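Last January I got to spend a whole morning at the Torum open day, where they let kids (and grown-ups like me!) stand close and watch robots at work. I went with my notebook and came home with 18 pages of scribbles.

Farzad Tehrani ran the demonstration I liked best. His robot has two arms, and each arm ends in a gripper with two fingers, kind of like your thumb and pointer finger. Its job was to pick things up and put them on plates. Easy, right? You could do that before you were out of diapers!
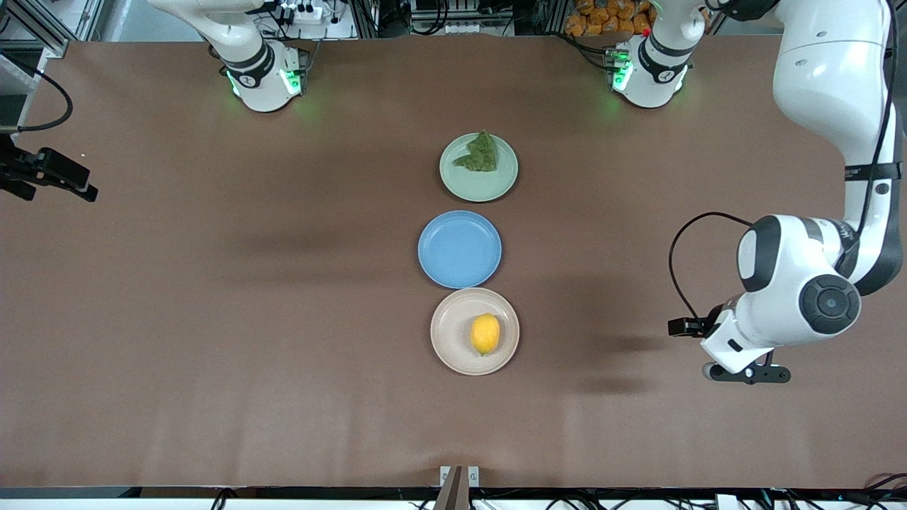 But think about what your hand does when you grab a lemon. Your eyes find it, your arm swings over, and your fingers feel when to stop squeezing. A robot has to work out every bit of that with cameras, motors and a lot of math. Farzad told us they may practice one move up to 200 times, and some of those tries go splat on the floor.

I asked if the robot knows what a lemon tastes like. "Nope," he said, "and it doesn't know it's a lemon unless we teach it." So people show it lots and lots of examples, and it gets better at telling one thing from another.

Then a girl next to me asked if it could clean her room. Farzad laughed and said socks are really hard, they're so floppy!

30 shares
18 comments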